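Prendico 448 Wall Tile Adhesive
Ready-mixed paste for ceramic wall tiles, 15 kg tub

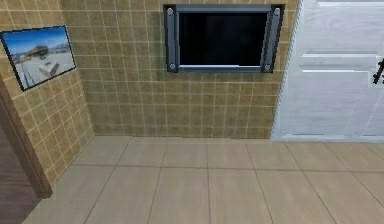
How long should the adhesive be left before grouting?
Leave it for 24 hours on plaster and 48 hours on painted or previously tiled walls.

Apply with a notched trowel to a bed depth of 3 mm. Do not use on floors or in showers. New plaster must be fully dry and primed with Torres sealer. Tiles can be adjusted for up to 20 minutes after fixing.

Colour: off-white
Storage: frost-free, lid closed
Order code: 673
Pallet quantity: 95 tubs
Supplied by Festum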